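Leave the Benches Plain

The council in Ollstead wants to replace the seating along Irkgate in August. The plan shows 11 new benches, each with a charging point and a small advertising screen. I think this is a mistake.

People sit down in town for ordinary reasons. They are tired, or early, or eating a sandwich. The old benches did that job for years and cost very little to keep up. Screens break, and then somebody has to be paid to mend them.

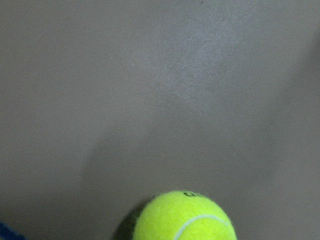
Plain grey, with a shadow across it.

Araba Fiadzo wrote to the paper last month in favour of the screens, saying they would pay for themselves within 5 years. Perhaps they will. I would still like one street where I am not being sold a phone contract while I wait for the 302.

If there is money to spend, put backs and armrests on the seats by the chemist. My mother can't get up from them without help.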